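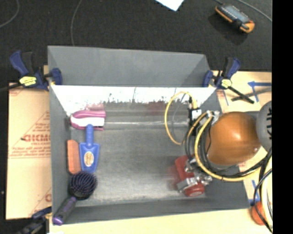
New planner helps Trarow's picking arm think before it grabs

Lukthorpe — The software team at Trarow has switched its bin-picking arm over to a new motion planner, and the early results have put a spring in everyone's step. The planner, named Jondix, went live on the test cell in July after a long spell in simulation, and it now handles every pick the arm makes.

The big change is in how the arm decides where to go. The old software looked at the bin, chose the object that seemed easiest to hold and worked out a path to it. If the path failed, it threw the lot away and started again from scratch. Jondix looks at the grasp and the path together, so a tempting grip that would leave the wrist jammed against a wall is dropped before the arm has moved at all.

That matters most for things lying close to the sides. Long, thin objects such as hairbrushes have always been a headache, as they tend to end up along the walls or resting across their neighbours. The planner gives each possible grasp a cost based on how much room the fingers will have, how far the joints must turn and how likely the object is to drag another one with it. It then keeps the 10 best options ready, and if the first goes wrong it can move straight on to the next without taking a fresh look at the bin.

"I watched it go in for a brush, feel that something was off, back out and come in again from the other end," said Saturnino Sepúlveda, who leads the planning work. "I hadn't written a rule for that. It just had a second plan in its pocket. I made everybody come over and watch the replay!"

Planning time has come down nicely too. A typical pick now takes 53 milliseconds to plan on the cell's ordinary desktop computer, with no graphics card needed for that part of the job. The camera software still needs one, and it is now the slower half of the system by a wide margin — a fact the planning side has been happy to point out over lunch.

Cables have had some attention as well. Anything running along the outside of an arm can snag or pull tight if the wrist keeps winding the same way, and a planner that only knows about rigid parts will cheerfully let it happen. Jondix keeps a running tally of wrist turns and prefers moves that unwind the arm on its way back. It is a rough model, and the team says so freely, but it means fewer pauses for somebody to put the wrist straight by hand.

The perception code, written by Đỗ, has been changed to match. It used to pass on a single outline for each object. Now it passes on an outline together with a measure of how sure it is about each part of the edge, and the planner stays away from the doubtful bits. Shiny surfaces and reflections are where this helps most, with a pink smear of reflected colour on a grey wall no longer treated as something worth picking up.

There are still rough patches. Flat tools with their blades lying against the floor are hard to get under, and the planner sometimes spends its whole list of options on one of them when there are easier things to be had nearby. A fix is being tested that will let it give up sooner and come back later. Blocks with sloping edges can also twist in the fingers during the lift, and the control loop doesn't yet notice until the object has turned quite a long way. Sepúlveda would like the gripper's motor current to be read more often, so that a slip can be caught early.

The next release is planned in three stages, starting with the early give-up rule, then slip detection, and then a replay tool that lets anyone on the team step through a failed pick and see which options were turned down and why. The replay tool already runs on Sepúlveda's own machine, and colleagues have been queuing up to borrow it.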